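Grekville Linen Services: Gallery, Automation of the Towel and Small-Item Line

The Grekville plant handles towels, bed linen and small knitted goods for hotels and home-care customers. In December the sorting and rolling stations were partly automated. The work was planned by Natalia Ibarra, who runs the floor, and Higinio Quintero, who maintains the equipment. The pages below cover the tasks that moved, the tasks that stayed manual, and what the change did to the shift plan.

Before the change, 11 people worked at the rolling tables across 2 shifts. All 11 are still employed at the plant. Four now work in inspection, three in repair, two in collection and returns, and two teach handling tasks with hand-held grippers.
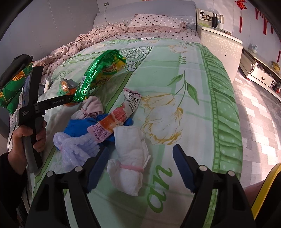 Teaching is a paid job grade at Grekville, set one step above rolling. The teachers work with ordinary household goods on ordinary surfaces, and a patterned quilt is harder than a bare table. Small goods are the slow part of the training plan. A white towel rolled and held with a pink hair tie has a firm middle and soft ends, and the two fingers have to be open wider than the roll before they come down on either side of it. A fluffy knitted item has no firm middle at all. Matvii Kostiuk, who rolled towels for six years, wrote the handling notes for both.

Rolling tables. The machine rolls up to 3000 hand towels per shift. Bath sheets are still rolled by hand. Operators report less wrist pain and more standing time, and stools were added at the infeed after the second week.

Inspection. Stains and pulled threads are judged by eye. The first trial of camera inspection rejected 457 good towels in one shift, most of them for woven-in hotel logos. The camera now flags and a person decides.

Repair. Hems, loops and loose seams. Rigoberto Xolalpa moved here from the night shift, which no longer runs. He lost the night premium and kept his base rate. The premium is on the agenda for the next contract talks.

Stops and jams. Any operator can stop the line. Clearing a jam takes two people, one at the panel and one at the rollers, with the drive locked out. Stops are logged by cause and by station. Names are not entered in the log.

Open items: noise level at the infeed, a second stool for station 4, and handling notes for fitted sheets. Comments go to Natalia Ibarra at the floor office before the start of the morning shift.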